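Subject: Re: [prorden-wiki] Faction pages: one article per weapon, or one list?
Date: 24th October

On the faction pages question:

> The Dallisach pages are a mess. The rulebook gives them nine
> weapons and we have separate articles for all of them, and most
> are two lines long. Can we fold the short ones into a single
> list and keep articles only for the Fung blade and the Bemeo
> lance?

I'm fine with folding them, with one change. The storm hook should keep its own article. It has different rules in the July supplement and people look it up by name. The rest can go into a list called Dallisach Weapons, sorted by troop type.

Please leave redirects behind when you merge. Last time we did this the links from the army pages went dead and it took me two evenings to fix them.

On the Bemeo lance, the article says it ignores shields. That was true in the first edition only. In the second edition it lowers the shield value by 2 – see page 6 of the faction booklet. I have put a note on the talk page and will change the text this week if there are no objections.

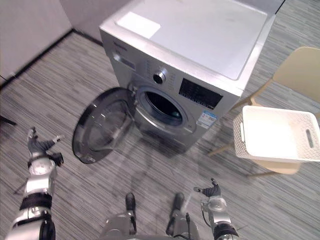 The Fung blade article needs a source for the part about the river shrines. I can't find it in either edition. If it came from a short story, give the title, and move it to the Background section so it isn't mixed in with the rules.

I can do the redirects if somebody else writes the list.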